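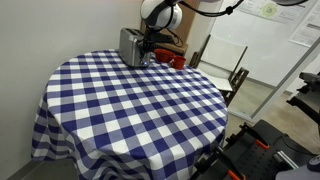

4.2 Cloths, edges and the matter of the toaster

Section 4.1 dealt with bare tables, which are easy to describe and not much fun. We turn now to tables with cloths on them. Of the 194 shared tables in the Rellonora survey, the covered ones gave us most of our disagreements, several of our better interviews, and one coding rule that had to be rewritten three times.

The first disagreement was over what counts as a tablecloth. Kettler held out for any textile that hangs past the edge of the top. Malý wanted to admit wipe-clean covers, on the ground that their owners call them tablecloths and get short with visitors who don't. We settled on Malý's rule, with length of drop recorded separately. A "short drop" ends above the seat of a nearby chair; a "long drop" goes below it. The categories behaved well except in rooms with beanbags, where we guessed.

Long drops were the more interesting group. A cloth that comes down nearly to the floor hides the legs of a table, and with them the evidence of what kind of table it is. Several of our sites owned a respectable cloth and a table they preferred not to discuss. At the Omix staff room we had entered "round table, solid, possibly antique" on the strength of a very convincing white damask, and were later shown two trestles and a disk of chipboard. The entry has been corrected. The damask has been left in place at the request of the staff.

Gingham raises a different problem. A large check is a grid, and people who share a table with a grid on it start to use it. In interviews at four sites, participants located objects by square ("two blues in from the wall") without having been asked to. Others said they had never noticed the pattern and then went on to straighten a saucer against it while talking. We make no claim that checks cause tidiness. Creases work against them in any case: where a cloth has bunched, the rows bend, and the saucer ends up parallel to a line that has itself wandered off.

Figure 3. Round table with a long-drop gingham cloth in navy, periwinkle and white. Toaster, bowl and cup are grouped toward the far edge. Coded as "covered, long drop, rear group."

The arrangement in Figure 3 is a good specimen of what we came to call the rear group. A two-slot toaster in stainless steel stands at the far edge, close to the wall, with a shallow red bowl and a small red cup to its right. The bowl is lying at something of a tilt. The cup is upright and a little further forward. All three keep to the back of the table, and the color match between bowl and cup earned the pair an extra line on the coding sheet, under "sets and apparent sets." Anyone sitting down at the near side would have a good deal of gingham to themselves.

Rear groups of this kind turned up again and again. We logged 872 objects on the survey tables, leaving out crumbs and anything a participant was holding, and 607 of them stood in the half of the top further from the main approach. Toasters were the most faithful members. They went to the back and stayed there, even at tables where the back was the less convenient place to reach, and even where (as two participants pointed out with some heat) a person wanting toast had to lean across someone else's lunch to get it.

Asked why, participants mentioned the socket. This is a sensible answer, and we would have been happier with it if it had not also been given at a site where the socket was on the other side of the room and the toaster was fed by an extension lead taped along the skirting board. The lead had been bought for the purpose. When Nwosu asked whether the toaster might stand nearer the outlet, the reply, in full, was "But that's the front."

"Front" and "back" deserve some suspicion when the table is round. A circle has neither, and rectangular tables made up most of our sample, so we had expected the round ones to come out more evenly scattered. They did not. A wall on one side was enough to give the circle a back, and a single chair was often enough to give it a front, or a flank at least. Participants sketched round tables from memory with the wall along the top of the page in every case but one. The exception was drawn from the point of view of the wall, by Hubmann's nephew, and is not included in the analysis.

Bowls and cups were less loyal than toasters. Empty bowls in particular tended to collect in the company of an appliance, as if waiting to be dealt with, and we found several resting on a fold of cloth at an angle that would have mattered had there been soup in them. Marchetti proposed a separate code for tilted vessels. It was applied for one Sunday, produced a long argument about plates with thick rims, and was withdrawn. We kept the tilt in the free-text notes, where it does less harm.

Two limits should be stated. Our visits in April fell mostly in the late morning, when breakfast things are still out and lunch has not yet pushed them aside, so the rear group may be a creature of the hour. The survey also recorded positions at a single moment per table. We can say where a toaster stood; how it got there we know only from interviews, and people's memories of moving toasters are poor. Section 4.3 takes up chairs, beginning with the folding kind.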